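Hebden Prices $549 Million Bond Issue to Refinance Stidine Loans

Hebden has priced $549 million of senior unsecured bonds due in nine years. Proceeds will repay the $232 million term loan taken on with the purchase of Stidine, and other bank debt.
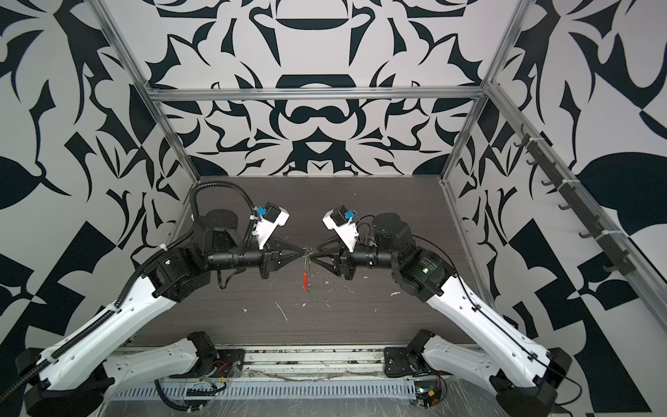 Estau acted as lead underwriter and Dradano as co-manager. The sale is expected to close in March — subject to the usual conditions. Capital spending plans are unchanged. Hebden will pay underwriting fees from cash on hand.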